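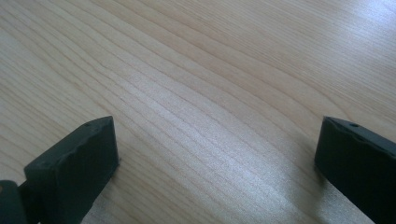 Last changed: May 7, 2019

Up too early. Coffee, no milk, forgot to buy it again. Meant to write yesterday and didn't so this is two days in one, sorry future me.

The table. Finally something to say about the table! Nice grain on it, honestly nicer than the one at home, long thin lines running down on the slant, bowing out wide in one corner and then all bunching up in the middle. Tan, bit of caramel in places. No knots. Not a crack or a stain on it and I would like it to stay that way, which is why I'm being a pain about mugs. Elin put hers down straight on the wood at lunch and I made a face and she saw the face. Coasters tomorrow. Write it on the hand. COASTERS.

Glare is bad in the one corner, goes nearly white with a bit of blue in it. The grain goes all pale there. Makes it hard to tell if you've left a smear. I do the trick my aunt Fatia taught me, get your head right down low and look along the wood like you're lining up a pool shot. Works better than standing over it. Back hurts though.

Stuff that happened, no order:

Mathias called twice before 10, both times about the invoice from Kuster. It's the cloths and the spray and the box of sponges nobody asked for. Told him I'd look. Have not looked.

The spray (Vako, the one in the bottle that leaks at the neck) is nearly gone. Leaves streaks anyway. I've gone over to just water, hardly any, wring the cloth till it hurts, then a second cloth dry. With the grain. Pirmin goes round in circles and we have agreed not to discuss it.

Train to Sornano is changed for the rest of May, Luzius says. Leaves 9 minutes earlier. Of course it does. So that's me running every night now.

Lunch was the rice from Sunday's – no wait the rice from whenever it was, smelled ok, ate it.

Then cloths all afternoon. I have opinions on cloths now, god help me. The green ones are the best of the lot, the minty color, microfiber. They pick up everything and they fold flat if you let them, but you have to pull the corners out first or you get that hump on top and the whole pile leans. Mohammed-Awal's way is to do halves, then halves again, then press from both sides so it squares up. Mine is thirds. Thirds looks better in the drawer, halves is quicker. We went back and forth on this for longer than two grown people should.

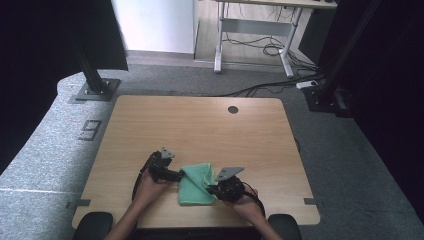 Filed under: Work, Small things

Halves. For the record. He won, I'm doing halves. Comes out as a soft little rectangle with the fold riding up on top, not perfect, good enough. Working near the front of the table is so much easier than leaning over to the middle, don't know why it took me this long. Elbows happier.

Other things in the room I want done before the end of the week and am writing here so I stop carrying them round in my head:

the cables under the white desk. It's a nest. They hang down in loops and then wander off along the floor. Zip ties, or that velcro tape, Luzius has a roll and guards it

the power strip on the floor by the post on the right. White, at least you can see it. I'd still rather it was up off the floor somewhere

vacuum the gray carpet, all of it, properly, edges too. Green fluff shows on gray. I know becuase I was on my knees picking at it

the little hole at the far side of the table, dark ring round it. Crumbs go in there, I'm sure of it. Cotton bud

Asked Pirmin if the number 9 stuck on the gray bit at the left should stay. He said leave it. Fine, leaving it. It's sideways from where I am and I keep tilting my head at it like a dog.

Elin wants to know if we could order more of the green cloths in one go. Looked it up, the big carton is 500. Five hundred cloths! Where would they even live. Said no, then said maybe, then she wandered off before I'd finished so I think I've agreed to it.

Evening: home late, soup. Step thing on my phone said 2,066 which can't be right, I was on my feet the whole day. Or I left it in my coat. Probaly the coat.

Mom called, I was short with her, will call back tomorrow. Her knee is better. She is going to try the stairs again without the stick and I said wait a bit and she said she'd waited over 2 weeks already. Fair.

Shopping: milk. bread. the dishwasher tabs. Coasters, cork not the glass ones. Something for Mathias' birthday – he likes those awful licorice things. Stamps.

Invoice. Still the invoice. First thing in the morning, before coffee even. Well, after coffee.

Bed now, alarm set for the early train.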